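Putmont Newspaper Archive
Frequently Asked Questions
Last updated 25 November 2025

What is in the archive?

Mostly the Putmont Price, a weekly that covered the town, the valley, and the editor's quarrels with the railroad. We also hold an incomplete run of the Jornora Messenger, which was bilingual for as long as it could afford two typesetters. There are school papers, a few labor sheets, and one paper devoted entirely to poultry. The poultry paper gets more requests than you would guess.

Why is it called the Price?

After the founder's mother, whose maiden name it was and who paid for the press. It has nothing to do with what the paper cost, although we have a folder of letters from people who are certain that it does.

How do I search?

Type a word in the box at the top of any page. The search looks through text a computer read off the scans, and the computer was often reading smeared ink on cheap paper. If your great-uncle was named Burns, try Bums. You may wish to keep the results from your great-uncle's side of the family. Names with long s shapes, accents, or hyphens at the end of a line are the worst offenders.

Putting quotation marks around a phrase helps. Putting them around a whole sentence from a family story almost never does. 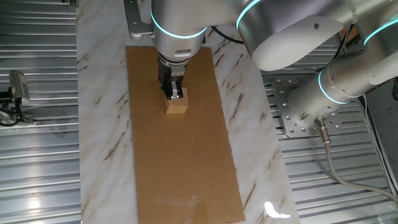 Can I handle the original papers?

Sometimes. If an issue has been scanned, we'll ask you to use the scan first, and then to explain what you hope to find on paper that isn't there. Good answers include watermarks, paper stock, and penciled notes in the margin. Page turning in the reading room is done by hand, slowly, with clean dry fingers and no gloves. If you want a feel for how much pressure is right, look at the two black fingers closed on the top of that little wooden block, with most of its front left showing, and then use a good deal less than whatever you just imagined. Newsprint from before the war has the structural ambitions of a cornflake. Bound volumes go on foam wedges, and they stay on the wedges.

How do I request a visit?

Write to the reading room with the title, the date of the issue, and the reason for your visit. Allow 9 working days. Menaka Bandara keeps the calendar and will offer you a morning. If you ask for an afternoon she will offer you a different morning.

Why is an issue missing?

Usually because it never reached us. The Price office flooded once and burned once, and in between somebody lined shelves with it. A gray square on the calendar means we know the issue was printed but have no copy. A blank square means we aren't sure it was printed at all. The Messenger skipped weeks when the paper supplier wanted to be paid.

If you have a missing issue in the attic, please don't tape it. Please don't laminate it either. Put it flat in a folder and write to us.
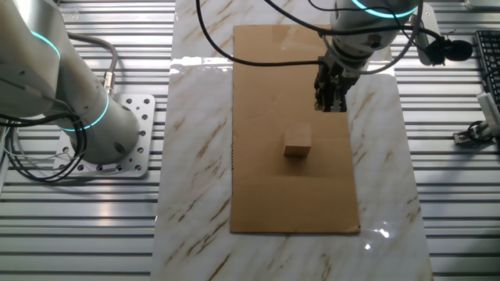

A wooden cube at rest on a sheet of cardboard.

How should I cite an article?

Every page has a Cite button that gives you three styles to copy. All of them need checking. The button takes the title from our catalog, so a paper that changed its name will appear under the name we settled on, which may not be the one printed across the top of your page. Use the printed one if your editor is strict. Give the date of the issue, the page, and the column if the page is crowded.

"Found online" is not a citation. Neither is "Grandma's scrapbook," but we'd like to hear about the scrapbook.

What does the date in brackets mean?

It means the printed date is wrong and we have supplied the right one. The Price printed January mastheads with the old year on them nearly every winter. One December issue came out dated for a day that month doesn't have. We kept both dates in the record so that no one writes to correct us, and people write to correct us.

May I download a page?

Yes. Single pages come as a PDF or an image. You can download up to 24 pages at a time, after which the site takes a short rest. For anything bigger, such as a full year, ask for a batch file. We make those through Pliltero, our storage system, which was named by its makers and not by us.

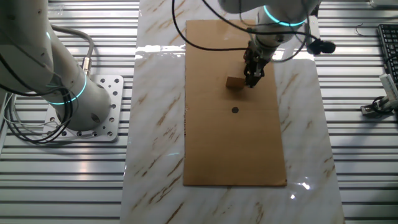 Batch files arrive as a link that works for 8 days. If it expires, ask again and we'll send another. The file will be large, and it will be named something unhelpful, so rename it as soon as it lands or you'll be looking for it until spring.

Do I need permission to publish?

For most of what's here, no. The older issues are free of copyright as far as we can tell. Later ones vary, and the rights note under each page says what we know. When the note says "undetermined," we looked and came away no wiser. Syndicated comics are a separate misery and we can't clear them for you.

Can I fix the text of an article?

Please do. Make a free account, open the page, and choose Edit Text. Type what the paper says, including the spelling mistakes. The editor of the Price spelled "separate" his own way for his entire career and we have decided to respect that.

Corrections show up in search overnight. Decha Wongsuwan reads the ones that get flagged, and he can tell when you've improved your grandfather's baseball average.

Will you look something up for me?

One article, if you can give us a name and a month. We can't read a decade on your behalf. Longer searches go to the local researchers on our contact page, who set their own fees.

Can I get a print for framing?

Yes, full pages only, on heavy matte paper. The price is $70, shipping included. The stains come through beautifully and we don't remove them.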